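3.2 Baskets, play food and the putting-away task

Of all the household jobs we looked at, putting small things into a basket gave us the most to talk about. It is a job that almost every home does many times a day, and it is hardly written about at all. Bread goes into a basket at breakfast, toys go into one at bedtime, and the same basket may well do both jobs in the same week. We wanted a set of materials that would let us study this plain act closely, and choosing them turned out to be a real pleasure.

The materials fall into two groups, which we call holders and goods. The holders in the Finov set are open at the top and light enough to be lifted with one hand. The goods in the Jultell set are play foods, chosen so that each has a clear long side and a clear short side. That one property matters a great deal in what follows, as a long item can be laid along a basket, across it, or propped on the rim, and people have surprisingly firm views about which of these counts as "away". Figure 2 gives one holder and one item from the sets.

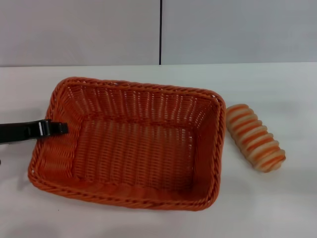 Figure 2. Orange-red woven basket, empty, with the toy bread roll on the white tabletop beside it.

We are very fond of this pairing. The basket has a braided rim that is thicker than the walls, and the walls slope inward towards a flat floor. A basket like this is forgiving at the top, where there is plenty of room to be a little off, and stricter at the bottom, where the item has to settle. The roll has ridges across its width, banded in cream and orange, and these proved to be a lovely source of small differences. In our pilot sessions, a roll set down gently on its ridges tended to stay where it was put, while a smooth item of the same length would often roll to the nearest wall and rest there. Weave and ridge can also catch on each other, so a roll dragged over the rim behaves quite unlike one lowered from above.

Colour was a harder choice. The orange of the roll is close to that of the basket, and an early draft of our plan called for a green holder to keep the two well apart. We kept the warmer one. Real bread in a real wicker basket is seldom a strong contrast either, and we wanted the raters to judge placing by shape and position as much as by colour. Raters who worked from stills did ask for a second look more often with this pair, and we return to the point in Section 5.

3.3 Surfaces and joins

A table is easy to leave out of a paper on tidying, and we nearly did so. The first round of notes, made under the working name Cletby, recorded the holder, the item and the final resting place, with no word on what lay beneath them. It was Nuanchan Prasertsri who pointed out that people use the surface as a guide. They line a basket up with an edge, or push crumbs towards a join, or treat a line between two boards as a sort of border that things should not cross.

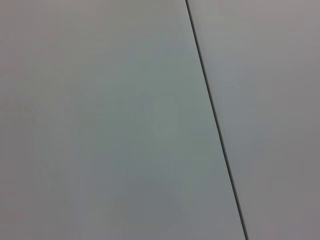

Once we began looking for this habit we found it everywhere in the home diaries, and it is one of the findings we most enjoyed. Of the 283 entries that mention a basket or tray, 267 gave enough detail to be coded for where the holder stood. Many writers named a fixed spot ("the bread end", "by the crack") and kept to it even after the table had been cleared and reset. We therefore added a short surface note to the coding sheet, covering finish, tone and any visible line or edge close to the holder. It takes very little time to fill in.

3.4 Coding the end state

Each placing was given one of 2 main codes, inside or outside, with the Major scheme used for finer grades within "inside". An item resting partly on the rim was coded as outside unless most of its length lay below the braid. Coders practised on 8 placings together in October before working alone, and disagreements were settled by talking them through with the basket on the table. We warmly recommend this last step to anyone planning similar work. Holding the roll against the rim settled several questions that the written rules had left open, and the wording of the rim rule given here comes straight from those talks.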